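Section 2: Picking up a number cube in the simulator

In this section you will teach the arm to take one numbered cube from the table. Please finish section 1 before you begin. The project Gresero must open without a red message, and your team name must be written in the top bar.

1. Start Fetatik and choose the table called Najjar.
2. Set the random seed to 284. All teams use the same seed for this exercise, so we can compare the results.
3. Press Reset and wait until the arm stops moving.
4. Open the side view and bring the gripper down slowly with the Z slider.
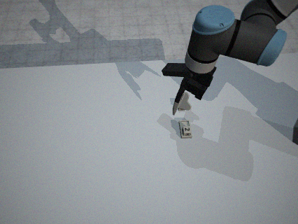 Written by Sarita Bhardwaj for the Atinance Robotics Club
Last revised October 2023

5. When the fingers are near the table, change to the wrist view. The side view is good for height, but it is difficult to judge the left and right position from it.
6. Turn the wrist until the two fingers are parallel with two sides of the cube.
7. Close the fingers in small steps. Stop when both of them touch.
8. Raise the arm by 17 steps and save the pose with the name "lift".

Note: If the cube turns while you are closing, open the fingers again and repeat step 6. Do not correct it with more force.

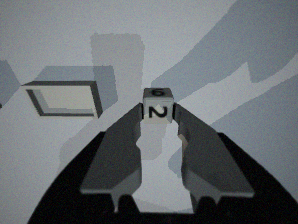 Fig. 2. Wrist view, cube held between the two fingers.

Caution: Never drag the Z slider quickly to the bottom. The simulator allows it, but the real arm in the club room will stop with an error, and a teacher must reset it.

2.1 When two cubes are close together

This is the part where most teams lose points. The gripper body can hide a cube in the side view, so look at both views before you give any command.

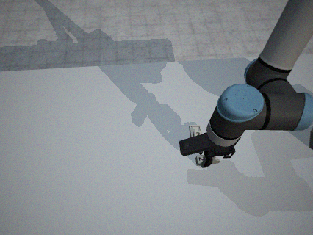
Side view by Sarita Bhardwaj

9. Decide which cube you want and write its number in the log.
10. Keep the fingers fully open and move over this cube. Check that no finger will come down on the other one.
11. If the space is too small, move up, turn the wrist and try again from another side.

Sometimes both cubes are inside the opening in the wrist view. In this case do not close yet. Move the arm a little backwards or forwards 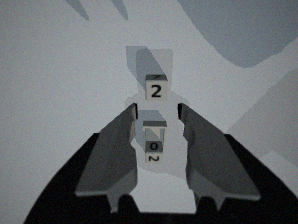
until only the cube you want is between the fingertips, and then continue with step 7.

12. Save your file as run_317 and upload it to the club folder before the November meeting.

Note: The log must be uploaded also. A run without a log gets no points, even if the cube was lifted well.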